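[grastance-practice] Re: Section 4 draft, start state and tool condition

From: Kaja Adomaitis
Date: September 22, 2026
To: grastance-practice list

On the Section 4 draft, the Storau reviewers wrote:

> We have read 4.1 through 4.7 against our own collection procedure. Our
> tasks are mostly bin picking, so tableware may be a special case. Four
> objections:
>
> (a) 4.2 says the start state "shall be inspected" but does not say from
> which view. Our operators look at the table with their own eyes. They
> don't look at the tool camera until review.
>
> (b) 4.3 requires the finger surfaces to be checked "before each session."
> A session is not defined anywhere in the draft. For one of our sites it
> is a shift, for another it is a single task.
>
> (c) 4.5 forbids "unintended contact" between two tools. We can't enforce
> a rule that depends on what the operator intended.
>
> (d) 4.6 requires a hold at the end of each episode. Every second of hold
> is a second of data with no motion in it. At the volumes we collect, we
> would like to see a reason.
>
> We would also ask that 4.4 be dropped. It reads like housekeeping.

Taking these in order. Clause numbers are those of the second draft. Where I propose wording, it is meant to replace the clause outright.

(a) Inspection view, 4.2

Agreed that the clause is incomplete. The start state has at least two views, the overhead or head view and the view from each tool, and they don't fail in the same way. An operator standing at the table can confirm that every item is present. The same operator can't tell whether the grasp region is visible between the fingers at the chosen start pose, and that is the part a policy trained on tool-camera video depends on. 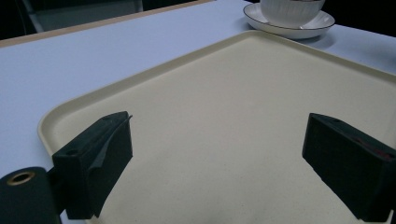 For the tray task we ask for a start pose with the fingers fully open and the work surface visible between them. The check is made on the live tool view, before recording. A usable start has bare tray floor in the gap, and any item that isn't part of the first grasp stays clear of it, in the way the cup and saucer stand past the far corner of the tray. A cup that is only partly in view is acceptable at this point. The draft should say so, since two reviewers of the first draft read "all items visible" as applying to every camera. It was meant to apply to the set of cameras taken together.

Proposed 4.2:

4.2 Start state. Before recording begins, the operator or a second person shall confirm (i) from the head or overhead view, that every item in the task list is present and in its listed zone; and (ii) from each tool view, that the region between the open fingers is free of items other than the first item to be grasped. An item need not be visible in more than one view.

We considered requiring a saved still of the start state. The Krūmiņa site does this already and reports no difficulty with it, but it duplicates the first recorded image if 4.2 is followed. I have left it out.

(b) Session and finger surfaces, 4.3

The missing definition is my error. It was in the Griva document that 4.3 was adapted from and did not survive the edit. I propose: "Session: a period of recording during which the tools, the camera mounts and the operator do not change." A shift with one change of operator is then two sessions. Under this definition a single task may also be a session, and sites that want to check more often are free to do so.

The tool view shows a good deal about finger condition, and it is cheaper to look there than to handle the tool. A pad or strip on the inner face that has begun to lift at a corner can often be picked out in the start view. A lifted corner is not by itself grounds to stop. It should be written down, and the same corner should be looked at again at the end of the session. If the pad has shifted, the effective width of the finger is no longer the width in the calibration file, and grasps on thin items such as spoon handles are where the error is largest.

Proposed 4.3:

4.3 Finger surfaces. At the start and end of each session, the inner faces of both fingers of every tool shall be inspected for lifting, tearing, displacement or foreign matter. Observations shall be entered in the session log against the tool serial number. A tool whose pad has moved along the finger shall be recalibrated before further use.

In our last audit we pulled 106 episodes at random and compared the end-of-session state with the log. The log had no finger entry at all for 16 of them. I don't read much into the figure except that a field which may be left blank will be left blank. The log form should require an entry, with "no change" as a permitted value.

(c) Two tools over one surface, 4.5
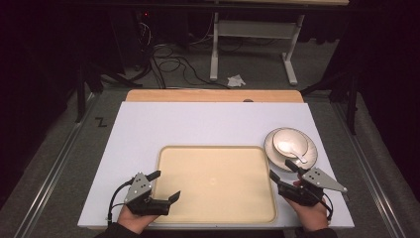
The objection is correct as to wording. Intent is not observable in a recording and should not appear in a requirement. What the clause is trying to control is narrower: two tools in one workspace, either in the two hands of one operator or in the hands of two people, where one of them obstructs the grasp region or the camera of the other. Contact between the tools is one case. Occlusion without contact is more frequent in our rejects and the draft doesn't mention it.

A simple assignment of zones handles most of this. One tool is assigned the tray and the other the stacked dishes, and the assignment is read out before recording. A tool leaves its zone only when the task list calls for it. Cables need their own line in the clause. With a cable on each tool, the route should be settled before the start pose is taken, and neither cable should cross the tray.

Proposed 4.5:

4.5 Shared workspace. Where two tools are used over one surface, each tool shall be assigned a zone for each step of the task. A tool shall not enter the zone of the other except in a step that requires it. An episode in which the tools touch each other, or in which one tool blocks the view of the other's grasp region at the moment of closing, shall be flagged. Cables shall be routed clear of the items and of the surface on which items are placed.

Note that the proposed text says "flagged." Whether a flagged episode is kept is a decision for the user of the data, and I would resist any attempt to settle it in Section 4.

(d) End-of-episode hold, 4.6

The reason for the hold is that release and withdrawal are separate events and the episode has to contain both. If the operator stops recording at release, there is no evidence that the item stays where it was put. Spoons are the usual offender. Released on a raised rim, they may settle or slide after the fingers have opened, and the final position in the label is then wrong.

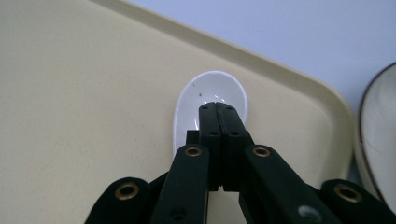 The draft asked for three seconds, which was a guess. I went back through the settling times we had from the tableware set and 800 milliseconds after the fingers are clear covers every item except stacked plates, which were not measured. I propose one second. For a collection of 2,000 episodes the total cost is a little over half an hour of recorded stillness, and it can be trimmed downstream by anyone who does not want it.

Proposed 4.6:

4.6 End of episode. Recording shall continue for at least one second after the last released item is no longer in contact with any finger. The tool shall be withdrawn far enough that the item is visible in at least one view.

A related point came up off list. Closed fingertips are sometimes used to press or steady an item without lifting it, typically at the neck of a spoon. The draft treats every closed-finger contact as a grasp. It should not, and the label set in Annex B needs a value for contact without lift. I will bring text for that separately.

(e) Item condition, 4.4

I would keep this clause. Glazed white ware gives strong highlights under overhead light, and small specks stay visible at the working distance of a tool camera. A speck that is present in one half of a collection and absent in the other is a feature a model can learn. The requirement is only that items be wiped and inspected at the same interval throughout, and that the interval be recorded. If the word "clean" is what makes it read as housekeeping, I have no objection to replacing it.

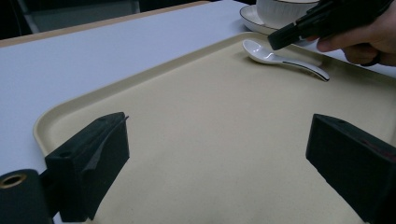
Proposed 4.4:

4.4 Item condition. Items shall be inspected for residue and surface damage at a fixed interval stated in the collection plan. The interval shall not be changed during a collection. An item that is replaced shall be replaced by one of the same type, and the replacement logged.

Open points, for anyone who wants to take one:

- 4.2(ii) doesn't work for tasks that begin with the tool already holding an item. Wording wanted.
- 4.5 says nothing about the case where both tools must reach the same item.
- 4.6 needs a measured value for stacked plates. If Storau has settling data for anything stacked, please send it in whatever format you have.
- 4.7 drew no comments. I will treat it as agreed.

The third draft goes out once these are in. Comments on the third draft will close in December.

Kaja Adomaitis
Editor, Section 4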